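Kostuvar Antique Inventions Society
Minutes of the general meeting held 12th September, upstairs room, Kostuvar Library

In the chair: Fletcher Maihi
Minutes taken by: R.D.
Apologies: L.S., and both of the Stasport members, who had a road closure.

1. Minutes of the last meeting
Accepted with one change. Under item 4 the hand-cranked fan should have been listed as a loan and not as a gift. R.D. will correct the file copy and send it to the owner's daughter, who asked for it.

2. Matters arising
The missing key for the tall display cabinet has been found in the envelope with the old insurance papers. A spare has been cut. P.O. now holds the spare.

The letter to the library about the water stain over the back wall was sent. No reply yet. Fletcher will ask at the front desk.

The talk on early vacuum cleaners has been put off again. The speaker can do a date in October but wants to know whether the room has a grounded outlet near the front. G.H. thinks it does. To be checked before we confirm.

3. The Baptiste alarm bed
Most of the meeting was spent on this.

G.H. reported on the condition of the bed since it came out of storage. The frame is sound. The tipping mechanism, which is meant to raise the head end and slide the sleeper out at the set hour, is complete except for the catch that ties it to the clock. The clock itself runs but loses time. The canvas sling is a later replacement and a poor one, and G.H. would like to see it gone.

P.O. asked whether the bed should be put in working order or shown as it is. There were strong views. Those in favor of working order said visitors always ask whether it works, and a thing built to throw a person out of bed is dull when it lies flat. Those against said a new catch would be guesswork, as the only drawing we have shows the bed from the side with the catch hidden behind the rail. M.T. has been through the patent text again and says it calls the part "a suitable detent" and leaves it at that.

M.T. also pointed out that the wear on the rail suggests the catch sat lower than we have been assuming. G.H. agreed to take a rubbing of the marks before anything is cleaned.

Fletcher's view was that a catch could be made and fitted without drilling the original rail, using the existing holes, and that it could be taken off again and labeled as new work. This was put to a vote and carried. C.W. asked for her vote against to be written down.

It was further agreed that no member or visitor is to lie on the bed while the mechanism is armed. A sandbag will be used for demonstrations. G.H. has sandbags.

Cost: the machine shop quoted $300 for the catch in steel. C.W. asked whether that included the spring. It does not. G.H. believes he can find a spring of the right size and will report back. Spending of up to $300 approved, to come out of the repair fund.

4. Loan requests
The school in Stasport has asked to borrow the foot-powered hair brush and the mustache guard for an inventions week. Agreed, on the same terms as before. The hair brush is to go without its belt, as the leather will not stand being turned. E.K. will drive them over and bring them back.

A private collector has written a second time asking to buy the coin-operated hat tipper. The answer is the same. R.D. will write and suggest he come and see it instead.

5. Display cases and storage
E.K. has priced new cases from Binix. The quote is $600 for the pair, delivered, with shelves but without lights. The lids lift off, which some members liked for changing the exhibits and others disliked because two people are needed each time. P.O. had seen the same cases at a craft shop and said the corners were good and the locks were not.

There was some talk of secondhand cases. C.W. knows of a jeweler closing down but does not know what is being asked. It was left that E.K. will hold the Binix quote open as long as they will let her, and C.W. will call the jeweler.

On storage, the small parts are still in a mix of cigar boxes, coffee cans and shoe boxes. M.T. has started moving them into labeled drawers, beginning with the clock alarms and the egg openers. The apple parers are next. Anyone who has parts at home is asked to bring them in with a note of what they came off, if known.

M.T. raised the matter of packing materials. Newspaper has left ink on two of the enamel pieces and should no longer be used next to any finish. Tissue first, then whatever padding is on hand. Plastic is all right for a car trip but nothing should be left in it over the winter.
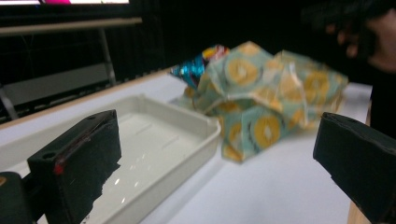 Patterned plastic wrap on a white tabletop

C.W. asked who decides what counts as a finish. After some discussion it was agreed that paint, enamel, lacquer and plating all count, and bare iron does not.

6. Fall open day
To be held in October, date to follow once the library confirms the large room. Admission stays at $5 for adults, children free. A proposal to charge extra for the demonstration table was not supported.

Demonstrations so far offered:
The rocking churn with the cradle attached (P.O.)
The candle-lit alarm clock, with the candle out (M.T.)
The self-pouring teapot (E.K.)
The alarm bed, if the catch is ready (G.H.)

Fletcher asked that every demonstration be tried at least once in the room beforehand. Last year's teapot was tried only at home, on a level table, and the library's tables are not level – the carpet dried by evening but we were asked about it.

P.O. would like the descriptive cards redone in larger type. Members agreed the old ones are hard to read and that several are wrong. The card for the sleeve cleaner gives the wrong inventor, and the one for the goose-neck boot scraper describes a different boot scraper. R.D. will type new ones from whatever text members send her. Text should fit on one side.

Parking will be in the lot behind the post office. Signs are in P.O.'s garage.

7. Newsletter
The next issue is short of material. R.D. has the piece on patent pillows and the second half of the article about steam-powered door knockers. 3 more short items are wanted, a page or less each. M.T. offered something on bicycle umbrellas. Photographs should be sent as separate files and not pasted into a letter.

C.W. asked if the puzzle could come back. R.D. said it could if someone else set it. C.W. will set it.

8. Any other business
E.K. has been given a wooden box with a crank, two brass arms and no markings, found in a barn. It was passed around the table. Suggestions were a yarn winder, a cherry stoner and part of a larger machine. M.T. felt the arms were too far apart for cherries. E.K. will bring it again with the lid off.

G.H. reminded members that the long stepladder is his own and he would like it back.

The library has asked that we stack the chairs by the window and not against the radiator.

9. Next meeting
In October, same room, date to be sent out with the open day details.

Actions
Fletcher Maihi: water stain, large room booking
G.H.: rubbing of the rail, order catch, find spring, check outlet
E.K.: Stasport loan, hold Binix quote
C.W.: call jeweler, puzzle
R.D.: letter to collector, cards, newsletter
M.T.: drawers, bicycle umbrellas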